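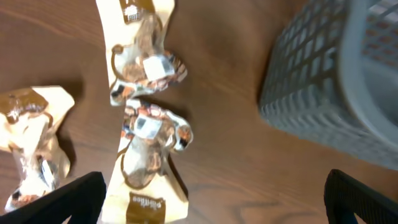 Department of Food Studies, Prunley College
Unit 4 – Packaging and shelf life

Dry snacks go stale mostly by taking up water from the air. Fats also react with oxygen, and light speeds this up. A wrapper has to slow all three. A clear window helps sales but lets light in.

Terms for the quiz: barrier layer, headspace, seal width, water activity.
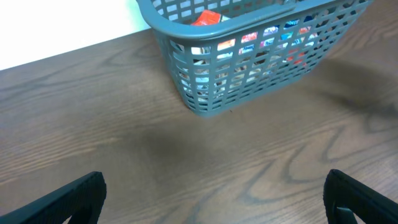 Photo: Rekha Pai

Storage matters too. Warm rooms shorten shelf life even when the seal is good – see the Pedow tables, page 11. Read chapter 9 before lab and bring your moisture worksheet.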